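Gripper Comparison Group – Minutes
Rivurton, small meeting room
3 November 2018

I took the notes again, so grumble at me if I got something wrong. All five of us were there and we started more or less on time.

1. Last time's minutes
Approved. One fix: the Prostix gripper was down as "three-finger" and it only has two. My typo, sorry!

2. Where the comparison stands
We're comparing three ways of getting a hand motion onto the arm: the Pichon hand controller, plain camera tracking of a bare hand, and the sensor glove with the printed markers on top. The controller runs are finished. Bare hand is finished too, and everybody agrees it loses the fingers as soon as they curl around something, so we're dropping it from the next round. I was a little sad about that one because it's so nice not to put anything on, but the numbers are what they are.

The target for the glove is 70 clean recordings, same as the controller got. We talked for a good while about what "clean" means (again). For now, a recording counts if the markers can be read from start to finish and the toy ends up in the bin. A dropped toy that gets picked up again doesn't count.

3. Glove session
We went over the setup for the glove recordings – soft toy vegetables and fruit, the gray bin on the table, one person seated, right hand only. Two things came up. The first is reach. With the arm stretched all the way out, the wrist starts to tip, and a couple of us think the bin should come closer to the chair. The second is the order of the toys. I'd like the purple ones first every time, just so the files line up when I'm sorting them, and there were no objections. 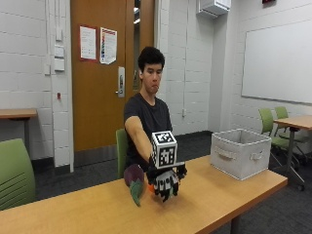
Glove closed on the purple toy, with the bin still empty.
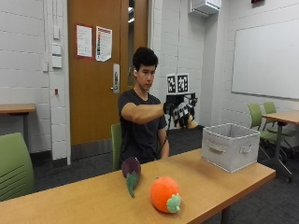

4. Grippers for the next round
We have the Prostix on the arm now and the Zonholm in its box. The Zonholm has softer pads and opens wider, so I'm rooting for it on the round toys. The worry is the mounting plate, which doesn't match our wrist flange. We could order an adapter or drill our own, and after some back and forth we went with ordering. I still think drilling would be quicker, but I was outvoted!

We also agreed to keep the camera where it is until both grippers have been through the full set. Moving it halfway is how we lost most of May.

5. To do
– Order the adapter plate for the Zonholm (me).
– Mark the bin position on the table with tape, closer in than now.
– Write the definition of a clean recording into the shared notes, in one sentence if we can manage it.
– Check the Prostix closing speed against the glove data – it felt slow in the last demo.

6. Any other business
The Pichon controller needs to go back in its case after use, cable and all. Next meeting when the adapter arrives; I'll send a note.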